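Hindlow workshop fit-out: progress report to the Rathnayake Fund
Reporting period: to end of June

1. Position against plan

The floor area is in use. Work in the period covered floor marking, the open wooden storage boxes and the washing-up kit for the shared bench. The grant for this stage is £2000, of which £193 is unspent and carried forward. No change to the agreed scope is requested.

2. Storage and washing-up kit
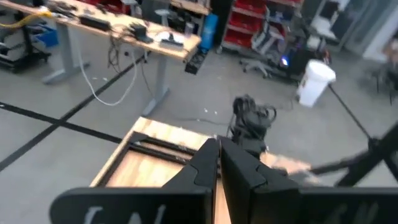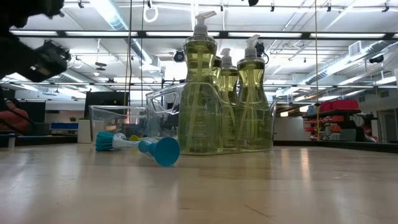
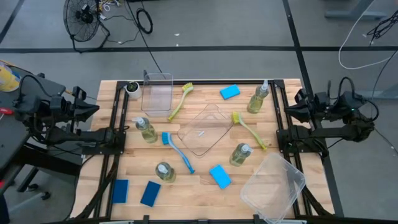 Prepared by Ato
Workshop Lead, Vosandale

The floor is grey concrete, marked with black tape. The tape is a temporary measure and will be replaced by painted lines once the layout is agreed. The storage box in the first picture is pale wood with a dark inner rim. Boxes of this type will be kept at floor level until shelving is fitted.

The washing-up kit consists of 4 pump bottles of soap, dish brushes, sponges and clear plastic containers. In the second picture the bottles are in the clear caddy, with a brush on the table in front of it. The third has the kit spread out on the tabletop, with sponges in light and dark blue. The caddy keeps the bottles together and has a raised handle section, so it can be lifted clear for wiping down. It will be the standard holder for this bench.

The tabletop shows wear, including a thin dark scratch. This is cosmetic. Sanding and oiling are scheduled for the next period and will take roughly 4 hours.

3. Outstanding

Shelving: quotation received, order not yet placed.
Floor lines: layout to be confirmed before painting.
Soap refills: to be bought in bulk from the carried-forward balance.

The next report will cover shelving and the bench surface.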